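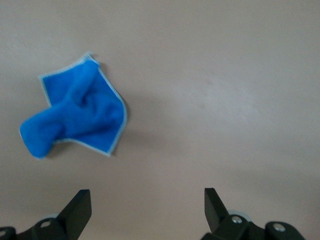 作業台と青いクロス(縁は水色)。台の項を参照。

清掃用品・作業台まわり 点検表(コメント付き)
対象:ポルホルム棟 2階 共用作業室
頻度:毎週木曜、終業前
判定:良/要対応/対象外

1. 作業台の天板

1-1 天板に物が残っていないこと(クロスと容器を除く)
判定:良

1-2 べたつき、粉、テープののり残りがないこと
判定:良
コメント:手のひらで端から端までなでて確認。手前の角に以前あったのり残りは、先月の清掃で取れている。

1-3 しみ、変色の有無
判定:要対応
コメント:ベージュの天板に、赤茶色っぽい薄い汚れが一か所ある。斜めから見ないと分かりにくい。まず水拭き、残るようなら中性洗剤を薄めて拭く。研磨剤入りのクリーナーは使わないこと。つやのない面なので、こすった所だけ光って目立つようになる。

1-4 天板のがたつき
判定:良
コメント:四隅を順に押して確認。脚のアジャスターは前回締め直したまま。

2. マイクロファイバークロス

2-1 色分けどおりに使われていること(青=台と棚、黄=流し、灰=床まわり)
判定:良

2-2 使用後に広げてあること
判定:要対応
コメント:青のクロスがねじれて丸まったまま台の上にあった。真ん中あたりが結び目のように巻き込まれている。この状態では中まで乾かず、においの原因になる。使い終わったら洗って絞り、縁を持って一度振ってから広げて掛ける。台の上に置いたままにしない。

2-3 縁のほつれ、生地の毛羽立ち
判定:良
コメント:広げて四辺とも確認した。縁の水色のテープに浮きなし。縁が外れてきたものは台用から外し、床まわり用に回す。

2-4 洗濯
判定:良
コメント:柔軟剤は不可。吸水が落ちる。タオル類と一緒に洗うと糸くずを拾うので、クロスだけで回す。乾燥機は低温のみ。

2-5 予備の枚数
判定:良
コメント:棚に未使用が8枚。4枚を切ったら注文する。注文先はスコケムス。色の指定を忘れると混色で届くので注意。

3. 半透明の収納容器

3-1 中が空であること(点検時)
判定:要対応

3-2 内側の底と壁の汚れ
判定:要対応
コメント:内側のくぼんだパネルの縁に、小さな黒い点が一つ。汚れか傷かは見ただけでは決められない。爪を立てず、湿らせた綿棒で触ってみること。取れなければ傷として台帳に記入し、そのまま使ってよい。

3-3 ひび、欠け、変形
判定:良
コメント:上の縁を指で一周たどって確認。角は丸みがあり、引っかかりなし。白く曇ったプラスチックなので、細いひびは明るい方に向けて透かすと見つけやすい。
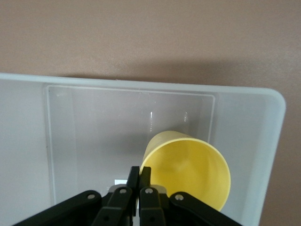
容器の洗い方については、ハンから、くぼみの縁は平らなスポンジだと届かず毎回同じ所に汚れが残るので、やわらかい歯ブラシを1本専用に置いてほしい、と申し出があった。あわせて、洗った後は伏せて置くより立てかけた方が乾きが早く、縁に水がたまらないとのこと。どちらも次回から手順に入れる。歯ブラシは流しの横の引き出しに置き、柄に「容器用」と書く。

3-4 乾燥
判定:対象外
コメント:今回は容器を洗っていない。次回、洗った後に確認する。

3-5 積み重ねと置き場所
判定:良
コメント:重ねるのは2個まで。ふたのない容器の上に道具を直接のせない。台の端から手の幅ひとつ分は内側に置く。通路側にはみ出すと腰が当たって落ちる。

4. 洗剤とスプレー

4-1 ラベルが読めること
判定:良

4-2 詰め替え容器に中身の名前があること
判定:要対応
コメント:無記名のスプレーボトルが棚の奥に1本あった。中身が分からないため使用中止とし、赤い札を付けて別置き。心当たりのある人は点検担当へ。次の点検まで申し出がなければ廃棄に回す。

4-3 塩素系と酸性の製品が離してあること
判定:良
コメント:塩素系は下段左、酸性は鍵付きの戸棚。手袋は戸棚の内側に掛けてある。残り10組。

4-4 台用の中性洗剤
判定:良
コメント:ケルネオの希釈表を棚の扉に貼り直した。前のものは文字が薄れて読めなかった。

5. 床と通路

5-1 作業台の足元に物がないこと
判定:良

5-2 床のぬれ
判定:良
コメント:流しの前はぬれやすい。気付いた人が灰色のクロスで拭く。青で床を拭いた場合は台用に戻さず、洗濯かごへ。

5-3 延長コード
判定:良
コメント:使わないときは巻いて壁のフックに掛ける。

対応が必要な項目
1-3 天板の汚れ:水拭き、残れば中性洗剤。当日中。
2-2 クロス:洗い直して広げて干す。当日中。
3-2 容器の黒い点:綿棒で確認し、結果を台帳へ。次回点検まで。
4-2 無記名ボトル:次回点検まで保管。

記入後は棚の横のファイルにとじる。要対応の項目は、終わった人が右の余白に印を付けること。印のないものは次の週の点検表に書き写す。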